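Solter Hand-Held Gripper Kit – Set-up Guide
Section 3: Planning and budgeting before you order

Read this section before you fill in the order form. Most kits that come back to us were bought in the wrong quantity, or for a room that had no space for them. Section 4 covers unpacking.

3.1 Decide what the work is

1. Write down the tasks you want to record in the first year. Use plain names: fold a shirt, spread a cloth, clear a bed.
2. Mark each task as one-handed or two-handed. Cloth work is nearly always two-handed, so budget for grippers in pairs.
3. List the furniture each task needs. A bed or mattress is usually the largest item and is often left out of the first budget.
4. List the small props: clothing, cups, snack packets, pens, notebooks. Buy these locally. They wear out and should come under consumables. 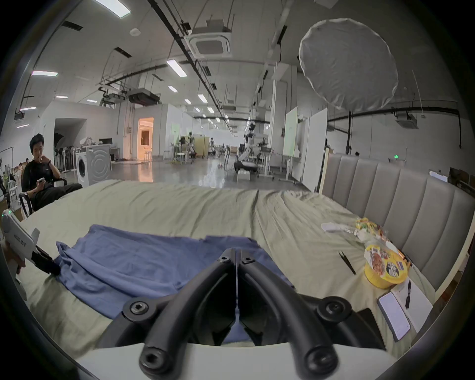
5. Add seating for people between turns. Operators should swap every 40 minutes, and the person resting needs somewhere to sit within reach of the work area.

Note: Do not order props from the equipment budget. Several customers have had to wait for a second approval after doing this.

3.2 Work out quantities

1. Allow one pair of grippers for each station.
2. Add one spare pair for every 3 stations. Jaws can be replaced on site, but a damaged housing has to come back to us.
3. Allow one charging dock for each pair. Docks are sold separately under the name Plovex.
4. If you also plan to run robots in the same room, enter them on a separate line. Their delivery times are longer and should not hold up the hand-held work.

Caution: The Bakik jaw set does not fit kits supplied before April. Check the label inside the lid before ordering spares.

3.3 Plan the room

1. Measure the floor with the furniture in place. Leave enough room to walk round three sides of any bed or table.
2. Keep robot bases and hand-held stations apart. Mark the boundary with floor tape.
3. Count the sockets you have, then the sockets you need. Extra power points are cheaper before the furniture goes in.
4. Put small tape marks on the mattress or table top so that each shift starts from the same position.

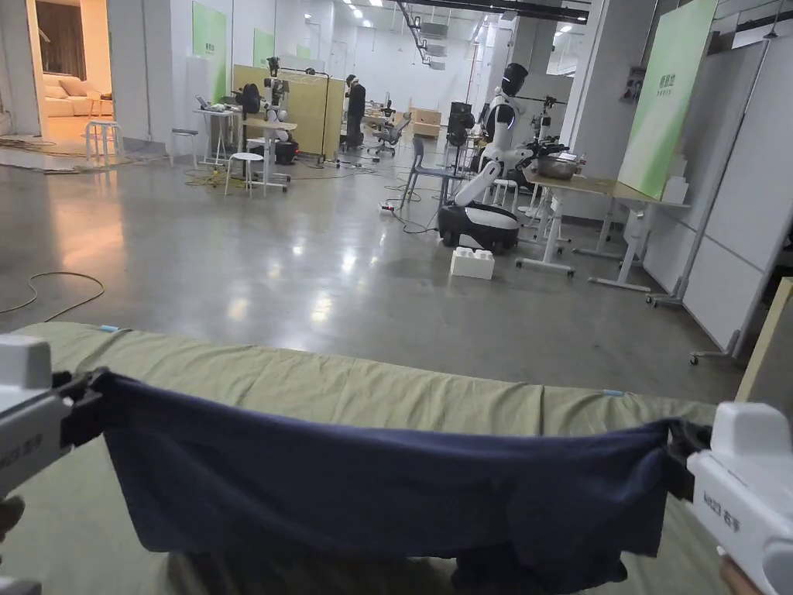
Figure 3-2. Two-handed cloth task at the edge of a mattress, one gripper at each end of the cloth.

Caution: Cables across a walkway are a trip hazard. Include cable covers in the room budget – they are not supplied with the kit.

3.4 Fill in the budget sheet

1. Enter the kit price. The standard pair is £1,102 before tax.
2. Enter docks, spare jaws and carriage on separate lines.
3. Enter furniture, power points and cable covers as room costs.
4. Enter operator hours. Over a full year this is normally the largest figure on the sheet.
5. Send the sheet to Rizwan Cassim at the Sivakumar office for checking. Allow 8 working days.

Note: Prices are those in force on August 16, 2019. Quotations already issued will be honoured until the expiry date printed on them.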